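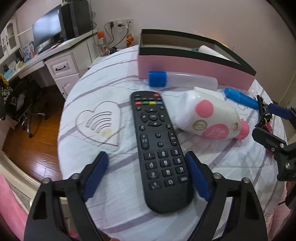

Re: [lirau-guests] Check-in notes for the two upstairs rooms

Posted by Harish Mathew
Friday, 7:40 am

Dear all,

Thank you Shobha for the long message. I answer between your lines, I hope it is readable.

> Shobha Rajan wrote:
> The guests in the back room left on time but the key was
> not in the box. Ilango found it later in the garden door.
> Can we please have one place for keys, and write it in
> the welcome letter?

Yes. I changed the welcome letter last night. It says now "Please leave the key in the gray box beside the meter." Before it said "in the box," and we have three boxes in that hallway, so the guests were not wrong. If somebody still has the old letter printed, please throw it away.

> Second thing, the laundry. Gowda sent the bill for April
> and it is 3,381. The month before it was 2,666. We did not
> have more guests, I checked the book two times.

I called them. They charge quilts by piece now and no longer by weight. For sheets it makes no difference to us, but for each quilt we pay 80. My proposal is that we send the quilts only when the guest stayed more than three nights, or when there is a stain. The covers we can wash at home. Meenakshi has the bigger machine and she offered it already, but I would like to pay her for the electricity. Please say if you agree.

> Third, the couple from Vandthorpe asked for money back
> because of the hot water. I said I will ask the others.

I am for giving back one night, 630. Sreekumar looked at the heater and he thinks the thermostat is old. He can change it next week if I buy the part. Until then the evening shower should be before nine — please tell this to the guests when they arrive, not by message, they do not read the messages.

> Last, who is doing the Mokero booking page? It still shows
> the old price for the front room.

It is me, sorry. I tried to correct it but the page asks for a code which goes to Ilango's phone. Ilango, can you call me when you are at home, the code is good only for some minutes.

One more small thing. The TV in the front room has many channels locked, and two guests asked me for the PIN. I do not have it. Does anybody remember?

With kind regards,
Harish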